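Leftovers, mostly

Fast one tonight, I have dough on the counter and maybe forty minutes before it needs me.

So. Eating the same dinner more than once. I have been cooking for myself properly since March, by which I mean not toast, and the thing I keep running into is quantity. Recipes are written for a household I don't have. Serves four. Serves six. One of them, for a lentil thing, served "a crowd", and I made it anyway, full amount, in the big pot. Ate it for days. Ate it cold standing up. Froze the rest in a yogurt tub with no label and thawed it a month later thinking it was chili.

Label your tubs. Masking tape, marker, done. I know this and I still don't do it.

What I used to do was halve everything. Halving is fine for soup. Halving is terrible for anything with an egg in it, and worse for anything baked, and somehow I always halve all the ingredients except the salt. Did that with a pot of beans in the spring. Inedible. Rinsed them in a colander and ate them with rice, still salty, drank a lot of water.

Now I cook the full amount of one plain thing and change it. That's the whole system. A pot of rice, a pot of beans, a tray of roasted whatever. Plain the first night, then something loud on it the second. I lean hard on the pepper paste from Karagiannis, the little grocery by the bus stop, they keep it on the bottom shelf behind the olives and you sort of have to kneel. Spoon of that in warm beans with a squeeze of lemon and I forget I ate beans yesterday. Almost.

Stuff that holds up, from my own fridge:

Cabbage. Any form of cabbage. Raw and shredded it lasts forever, cooked it gets sweeter.
Chickpeas, esp if you leave them in some of there liquid.
Rice if you cool it quick and get it in the fridge, don't leave it sitting out all evening like I used to.
Roast carrots. Not as nice cold but mash them with butter and you have a different dinner.
Meatballs in sauce, better on day two, everybody's mother already told you.

Stuff that doesn't:

Dressed salad. Fried anything. Fish, I'm sorry, I have tried. Zucchini goes to water. Pasta with cream turns into one single object.

Potatoes I go back and forth on. Boiled ones, sliced and fried the next morning, great. Mashed ones, sad, unless you make patties. Baked ones get that taste. You know the taste. My aunt in Skasden says it's all in the wrapping and she may be right but I've never seen her eat a leftover potato either.

A reader wrote to ask about the oven and yes, still the same oven. It's the old one that came with the apartment and the dial is worn blank past the halfway mark, so I put a cheap thermometer in it last winter, set it where I thought 350 was and got 216. Two hundred and sixteen! All those pale chicken thighs. I'd been blaming the chicken. I have a dab of nail polish on the dial now where real 350 is and another for bread, and things brown. If your food never browns get a thermometer before you buy another cookbook.

Also bought a new lid. Not exciting. The old one warped and steam came out one side, so the rice was always crunchy on the left. Found one at the secondhand place on Zisden Street for 2 dollars, doesn't match, fits better than the orignal did.

OK the other part of this, which is really what I sat down to write. Eating alone and using an actual dish. For a long time I ate out of the pot. Less washing up, who's looking, etc. And then I'd be done in four minutes and hungry again by nine. So I started putting it on a plate. Sitting down. Fork on the left if I remembered. It's silly how much slower I eat. I taste it. I notice when it needs vinegar (it always needs vinegar).

I'm not a matching set person. Chipped is fine, thrift store is fine, color is better than white in my opinion because beans on white look like a hospital. Small plates too, for leftovers, so a small amount looks like dinner. 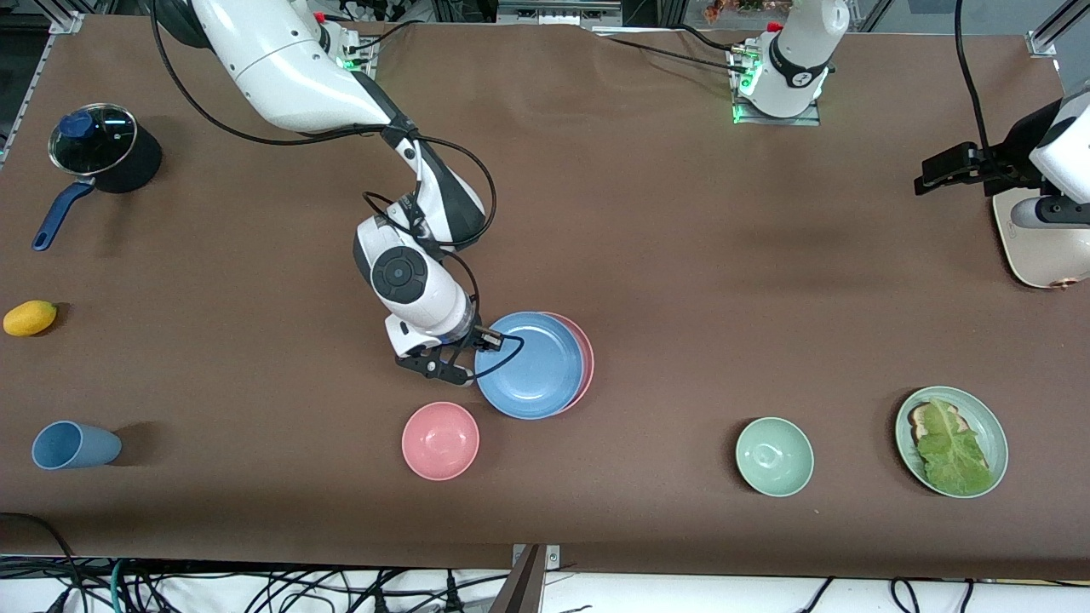
Rhun Gethin
Home cook, writes this blog

Blue for anything orange, so carrots, squash, that lentil thing. Pink for greens. Bowls for whatever has turned to mush by the third night, and a bowl is kinder to mush than a plate is, it gathers it up. Put a fried egg on top. Put toast next to it. I had cabbage and rice mush on the last cold night we had and it was one of the better dinners of the season, no kidding, with a lot of black pepper and the heel of a loaf.

Things I want to try next: a proper pot of black beans with an orange in it, somebody at work swears by this. Roughly 2 cups dry I think, will report. Freezing rice flat in bags. Pickling the cabbage cores, which I keep throwing out and feeling bad about.

And I owe you the onion recipe, I know, I know. It's on the back of an envelope somewhere. Next post.

Dough's up over the edge of the bowl. Got to go.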